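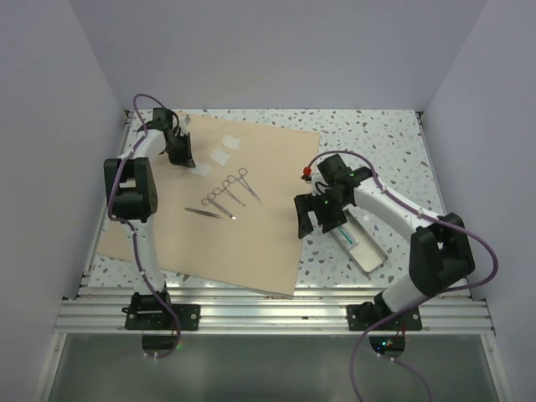
Two white robot arms over a speckled tabletop.

Gendness Amphibian Crossing Group
Minutes of the February meeting, library back room, 7:00 p.m.

Chair: Fuseini Issahaku. Minutes taken by the person who arrived last, per the standing rule.

1. Minutes of the last meeting
Approved with one correction. "The culvert was full of newts" should read "the culvert was full of notes." Somebody had been using it as a mailbox. The notes have been returned to the Sulemana Road residents, who did not want them.

2. Last season's numbers
Final tally for the Sulemana Road crossing was 1474 animals carried or escorted, nearly all of them spotted salamanders and wood frogs. Fuseini asked whether this included the bullfrog that was carried across four times on the same night. It did. After discussion it was agreed that the bullfrog would stay in the total with a footnote. He clearly wanted to be on the other side and then clearly didn't.

3. Road closure request
The town will close the lower half of Sulemana Road on up to five rainy nights, from dusk to midnight, provided we give a day's notice of rain. Fuseini pointed out that we have never given a correct day's notice of anything. The town's road office has asked that we stop calling the request form "the frog form," as it is also used for parades.

Action: Fuseini to send in the form under its proper name.

4. Buckets
We own 40 buckets. We can locate 26. Members are asked to look in their garages, and to look again behind whatever is in front of the place they looked the first time. Buckets that have held paint, driveway sealer or potato salad are retired and should not come back.
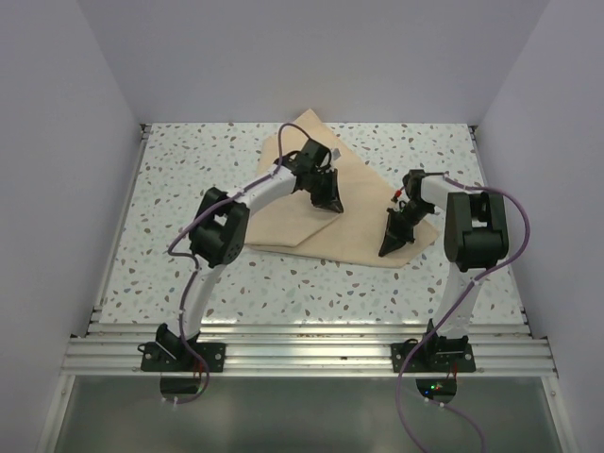
Beige cloth on the work surface, folded over at lower left.

5. Junior patrol
Skikelano School would like to send its fourth and fifth graders again. Last year they were better behaved than the adults and faster at telling a spring peeper from a leaf. Permission slips need to mention rain this time. A parent had asked for a dry-weather alternative, and it was explained at some length that salamanders do not offer one.

Reflective vests: we have enough for the children if the adults wear their own. Clean wet hands or rinsed, powder-free gloves only. No hand lotion, no bug spray, no glitter. The last item was added at the school's own suggestion and we did not ask.

6. Tostari Pond sign
The new sign will cost 50 dollars to print and has so far taken three meetings to write. The current draft says "Slow Down, Salamanders." Several members feel the comma makes it sound as if the salamanders are the ones speeding. A vote to remove the comma tied. Carried over.

7. Field guide
We will print 1000 copies of the folding guide to egg masses, with the wood frog drawing turned right side up. There was an objection that egg masses have no right side up. The objection was noted, and the drawing will be turned anyway.

8. Any other business
The lost headlamp from last spring is still lost. The found headlamp from last spring is still unclaimed. Their owners, or owner, should speak to Fuseini.

Meeting closed at 8:40 p.m. Next meeting is in the same room, unless it rains, in which case everyone knows where to go.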